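Play worker (part-time), Cuta Family Centre

Hours: 20 a week, term time plus 2 weeks in the summer
Based at: Cuta Family Centre, Langlois Road
Reports to: Centre Lead
Start: September, or sooner if you can

We're looking for a play worker to join our under-fives team, and we're really excited about who might turn up! Our stay-and-play sessions have grown a lot over the past year. The Langlois Road building is full most mornings, we have just taken on the hall at Relon for a second group, and we need another pair of hands (and another pair of knees, given how much of the day is spent on the floor).

The families who come to us are a proper mix. Some have lived on the estate for three generations and some moved in last month. We get grandparents, childminders, dads on shift work, mums with a newborn in a sling and a toddler under one arm. Sessions are free, there's no booking, and people can come for ten minutes or stay for the full 90.

What you'd be doing

Setting up the room before doors open at 9.30 and packing it down afterwards. Running sessions with one other member of staff, so you would never be on your own with a group. Planning messy play, singing, stories and outdoor time with the rest of the team, who have plenty of ideas and would love to hear yours. Chatting with parents and carers, noticing when someone looks as if they're having a hard week, and knowing when to point them towards the health visitor or our advice desk. Keeping the register and writing a few lines after each session.

You'd also help look after the toy library, where families borrow things for a fortnight and swap them for something else. It's a lovely part of the job! Toys come back, get checked and wiped down, and go out again, and you soon find out which ones have a waiting list.

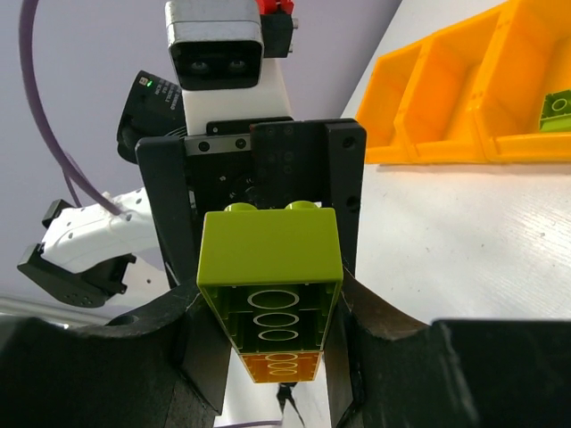
We follow the children's lead as far as we can. If the water tray is what everybody wants, the painting can wait until next time. We do keep to the same song at the end of every session though, and you will know it by heart by October whether you want to or not.

What we're looking for

You'll need some experience with children under five. It can be paid or unpaid, and bringing up your own counts. A Level 2 childcare qualification would be great, but if you haven't got one we will pay for you to do it and give you study time during your hours. You should be comfortable talking to all sorts of people, happy to get paint on your clothes, and reliable about time, as there's usually a queue of buggies outside before we open.

A second language would be very welcome. So would a driving licence, as the Relon hall is a bus ride away and we carry some kit between the two. Neither is a must.

What you get

The pay is on our support grade 5, the same as the rest of the play team, and the rate is set out in the application pack. You get paid training days, a pension, and holiday that falls mostly in the school breaks. Tea, toast and leftover fruit are shared out after every morning session. The Iretti Trust funds this post for 2 years and we'll be applying to extend it well before it runs out.

How to apply

Pick up a form from reception at Langlois Road or download the pack from the Jobs page. If forms aren't your thing, you can send us a voice recording of up to 5 minutes telling us why you'd like the job and what you've done with children before. We read and listen to everything.

Applications close at noon on the last working day of June. Interviews will be in early July and include a short spell in a real session, so wear something you can sit on the floor in. We'll send the questions to you beforehand.

The job involves working with children, so we will need an enhanced DBS check and two references before you start. We cover the cost of the check.

Want to see what it's like first? Come along to any morning session and say hello. Ring the bell on the side door, the front one sticks.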